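Plideneo Two-Arm Sorting Cell
Setup, care and repair

Home > Bench Cells > Two-Arm > Sorting Cell

Overview

The Plideneo sorting cell is a bench-height workstation with two arms mounted on opposite sides of an aluminum frame. It is supplied for pick-and-place work with small parts: studded bricks, caps, clips, short extrusions. The tabletop and the parts trays are not fixed to the arms and can be changed without repeating the arm setup, provided the frame itself is not moved.

This page covers placing the cell, laying out the table, routine care, and replacing the parts most likely to wear. For wiring diagrams and controller settings, see the Mivevar controller manual supplied with each cell.

Placing the cell

Choose a level floor. Mark the position of the feet with tape before the frame is loaded, and keep the marks. If the cell has to be shifted for cleaning, it can then go back to the same place, and stored positions will usually need only a quick check.

Leave 90 cm clear behind the frame for access to the cable side. Power and data lines should reach the arm bases from outside the frame. Lines that cross a walkway must be covered or taped down. Do not coil spare cable under the table, where a foot or a chair can catch it.

Tighten the frame corners in two passes, first by hand and then with the key. Mount the arm bases last. Each base takes 4 bolts; tighten them in a cross pattern and mark each bolt head with paint pen so that any later movement shows.

Laying out the table

Trays go in the corners, inside the frame. The middle of the table stays open as the shared area, where either arm can pick up or put down a part. One color per tray is the standard layout. Trays may differ in size and material, but rim height must be entered for each one. An arm that has been told the rim is lower than it is will strike it on the way in.

Clear plastic bins are acceptable. If the overhead camera is used to find parts, check a clear bin under the room lights before running — reflections from the bottom can be read as part edges. A matte tray is the better choice under strong light.
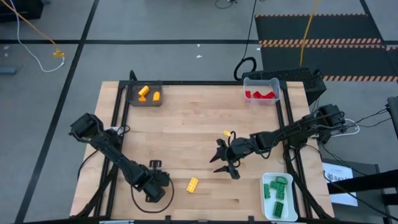

Cell with sorted trays in three corners and a single yellow brick in the shared area. Left gripper closed, right gripper open.

The arms must not enter the shared area together unless the turn-taking setting is on. With the setting off, the two reach zones overlap and the controller will not stop one arm for the other.

Cable slack at the gripper

The cable at each gripper needs enough slack for full wrist rotation, and no more. Too little will pull the connector out of its seat over time. Too much will drop a loop onto the table, where it can drag a loose part or be closed in the jaws.

To check slack:
Set the arm to hand-guide mode.
Turn the wrist to one end of its travel, then the other.
Watch the connector. It should not lift or tilt.
Bring the gripper down to table height and look at where the loop falls.
If it lies on the wood, take up the extra at the last clip above the wrist.

Repeat on the second arm. Do not copy the clip position from one to the other; cable lengths vary.

Routine care

Before each shift, open and close both grippers with nothing in them. Look for fingers that stop short or close unevenly. Wipe the finger pads with a dry cloth. Solvents harden the pad material and should be kept off it.

Every 70 hours of running time, check the paint marks on the base bolts and joint covers, clean dust from the joint motors with a soft brush, and inspect each cable where it passes a joint. Flattened or shiny insulation means the cable is rubbing. Move the clip first. If the insulation is cut, replace the cable.

Replacing gripper fingers

Fingers are sold in pairs and should be changed in pairs. Switch off at the controller and wait 30 seconds before touching the gripper. Support the forearm, as the joints hold no load with power off. Remove the two screws at the root of each finger, pull straight out, and fit the new finger with the pad facing inward. Power up, run the gripper zero routine, then test on a single brick from the shared area before returning to tray work.

If the fingers meet at the tips but not at the root, the zero routine was run with something between the pads. Clean and repeat.

Spare parts

Gripper finger pair, black
Wrist cable with connector
Cable clips, mixed pack
Base bolt set
Corner bracket, Desley pattern

Spares are stocked by Amato. Quote the number on the arm base when ordering, and state left or right for wrist cables.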